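The Brick That Lets the Air Through

For most of the last century the brickworks at Kostow made one thing, a solid red brick for houses and mills, and made it in large numbers. The town sits on a shelf of clay above the river Helto, and the clay is the reason there is a town. People dug it, carted it downhill and fired it in kilns that burned day and night. Most of the older streets are built of it, along with the school, the railroad station and two of the three churches.

The kilns closed one after another as concrete block got cheaper. By the time the last yard changed hands there were 168 people left on the payroll, and the new owners kept fewer than half of them. What the yard makes today would fit in a corner of the old drying shed. It sells to architects, to restoration crews and, more and more, to people who want a wall with holes in it.

The trade has several names for this kind of wall. Perforated, pierced, honeycomb and hit-and-miss are all in use, and they don't always mean the same thing. In the simplest version the bricklayer leaves a gap between each brick and the next, usually a quarter or half a brick wide, and staggers the gaps from one course to the one above. Air moves through and light gets in. The wall uses fewer bricks than a solid one of the same size, though it takes longer to lay.

Farmers knew all this long before architects got interested. The valley is full of old barns with pierced gable ends, built that way to keep hay from heating up and going moldy. On the Plullance road there is a row of five, the oldest with diamond patterns worked into the brick on both ends. The patterns had no use beyond the air they let in, and some mason evidently had time to spend on them. Two of the barns are now houses. In one, the owners put glass behind the gable and kept the brick as it was, so that on a bright morning the upstairs hall is covered in small squares of light.

Cellars were done in a similar way. So were larders, the backs of bread ovens and the walls around dairy yards, where a solid wall would have kept the wind off but also kept the heat in. Anyone who has stood behind a pierced wall in July knows the difference. The brick shades you and the breeze still reaches you.

The revival started in hot places and moved north. Apartment blocks used brick screens to shade balconies, then offices used them to hide parking levels and machinery. After that the walls came indoors. Restaurants wanted them, and then hotels, and then homeowners who had seen them in restaurants and hotels. Inside a house the air hardly matters. What people are buying is shadow, and a surface that looks different in the evening than it did at noon.

It also has to be kept clean, and that comes up less often in showrooms. Every gap has a ledge, and every ledge collects dust. A soft brush on a vacuum hose does most of the work. In bathrooms and kitchens the brick should be sealed before anything else goes in, with a breathable sealer, and sealed again every few years. Unsealed brick takes up soap and grease and holds on to both. 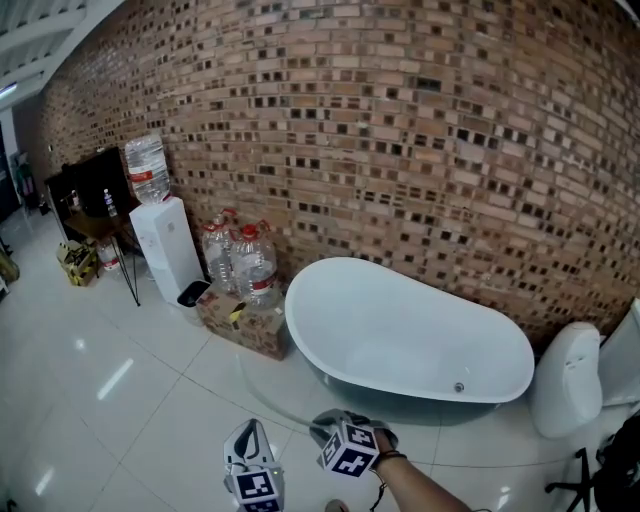 Cost is the other matter. A plain half-brick wall goes up quickly in the hands of a good crew. A patterned one does not, because each course has to be set out and checked against the drawing, and a mistake in the third row shows all the way to the top. The Kostow yard tells its customers to allow double the labor and then add a week. One recent job, a long screen for the library at Dalgleish, took 3,519 bricks and used 200 hours of a mason's time before anyone touched the mortar joints. The drawings had allowed far less.

Curves add to that. A gentle curve can be laid with ordinary bricks if the joints are opened slightly on the outer side. A tight one needs bricks cut or molded to a taper, and those have to be ordered months ahead. The yard at Kostow still keeps its old wooden molds, around 200 of them, on racks along the north wall, and several have come back into use after sitting there for decades.

Strength is less of a problem than people expect. A pierced wall is weaker than a solid one, but most of those built now hold up nothing except themselves. They are tied back to a frame or to the wall behind with steel, and thin rods run through the bed joints every few courses. The engineers' main worry is height. Above a single story, the rods get thicker and the paperwork does too.

Color is decided in the kiln. Bricks from the hot side come out darker, and those from the cool side stay pale. The old yards sorted them and sold the odd ones cheap for garden walls and pigsties. Buyers now ask for the mix and pay more for it – a pallet of one even red is the cheapest thing in the Kostow price list. The yard fires twice a month from March until the first hard frost, and the order book for May was full before the snow had gone.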